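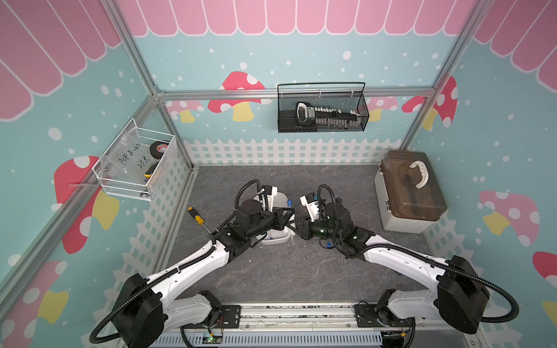
One arm does what you tell it and two arms do what you told them, Natalina Leone warned the new members on their first Tuesday, and the rest of the term would be spent finding out the difference.

ZUSTLEY COLLEGE ROBOTICS CLUB TO TAKE SALA TO THE BOLLENT CUP

Students with a two-armed robot and strong views on tidying will compete in Kastdale this October

For immediate release

The robotics club at Zustley College has entered this year's Bollent Cup, the regional student contest in which robots are asked to put things away. It is the club's first entry in the two-arm class. Its previous entries, in the one-arm class, are remembered fondly by the teams that beat them.

The club's robot goes by the name of Sala and consists of a pair of arms on a shared rail, working inside a small walled enclosure. Members write the programs, drive the arms by hand to record practice runs, and argue about whose turn it is to reset the table. The club has 38 members, up sharply on last year, and the college has asked us to point out that the room has not grown to match.

Nine teams are entered in the two-arm class. Each gets six minutes on the clock and a worktop of everyday objects, which may include tubs, hand tools, small plastic pieces and soft items such as tissues. Points are awarded for picking things up, for passing them from one gripper to the other, and for putting them down where the rules say they should go. Points are deducted for dropping things, for pushing things off the worktop, and for what the rulebook calls "unplanned contact between arms", a phrase that has entered everyday use in the club and is now applied to the queue in the canteen.

A perfect run scores 100. No Zustley team has yet had one, in any class, and the club would like it known that it has come closer in practice than the official record suggests.

Most of this term's work has gone into the job of moving a tub with both arms at once. Each gripper takes hold of the rim, both lift together, and the tub travels level to its new position. Put like that, it sounds like an afternoon's work. The first version of the program took the club three weeks and had the arms lifting at very slightly different speeds, which is a good way to pour something and a poor way to carry it.

"We had a lovely diagram of it on the whiteboard," said Leone, the club's lead tutor. "The diagram never dropped anything. I've kept it up there as a reproach."

The second version slowed everything down until the two arms agreed with each other, and was judged by members to be safe, correct and far too slow to finish inside the time limit. The current version, the fourth if you don't count the one that was deleted by accident, keeps the slow lift and makes up the time elsewhere. The club is not saying where, as at least two rival teams are known to read press releases.

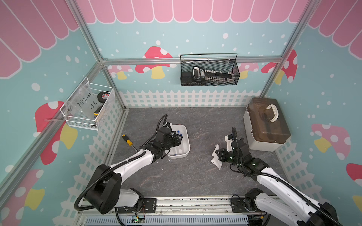
Sala at work, with the left gripper over the basin and the right gripper at a tissue. Picture: Zustley College Robotics Club

Soft objects have been a separate education. A tissue has no fixed shape, weighs next to nothing and offers the gripper very little to notice. Members split early on into those who wanted to pinch it from above and those who wanted to come at it from the side, and the two groups have been polite to each other since the half-term holiday. Both methods are still in the program. The choice between them will be made on the day by a piece of code that one second-year student describes as "a coin toss with manners".

New members spend their opening sessions at the controls before they are allowed near the code. The thinking is that anyone who has tried to line up a gripper by hand will write more forgiving instructions for it later. It also keeps the bug list down to a length that will print on one sheet.

Students run the project themselves, down to the booking sheet and the parts cupboard. Sessions are held after lessons on Tuesdays and finish when the building is locked, a time the club regards as a matter for negotiation and the college does not. Courses studied by current members include engineering, computing, textiles and, in one case, catering. The catering student has the best record in the club for moving a full tub without spilling it, and has been unbearable about it.

"People expect it to be all maths, and there's plenty of that," said Leone. "But a good half of an evening goes on putting the same small things back in the same places so we can try again. If you come along and enjoy that bit, we'll have you on the team by the end of the month."

The club travels to Kastdale with a squad of six, chosen by a practical trial and a short written test. Sala will travel by van, well wrapped, and is expected to complain less than the squad. Those staying behind will follow the scores from the college common room, where the biscuits are better anyway.

The Bollent Cup is open to the public and entry is free. Doors open at 10am, with the two-arm class after lunch. Visitors are asked not to applaud until the arms have stopped moving, as cheering has been known to make the operators jump.

Zustley College students who would like to join the club can turn up to any Tuesday session. No experience is needed. Patience is handy, and so is a pen, as ours keep disappearing.

Notes to editors

Natalina Leone and members of the squad are available for interview before and after the contest, but not during it, when they will be of no use to anyone.

Journalists are welcome to visit a practice session by arrangement with the Zustley College press office. Visitors may try driving the arms. Scores will be kept.

Ends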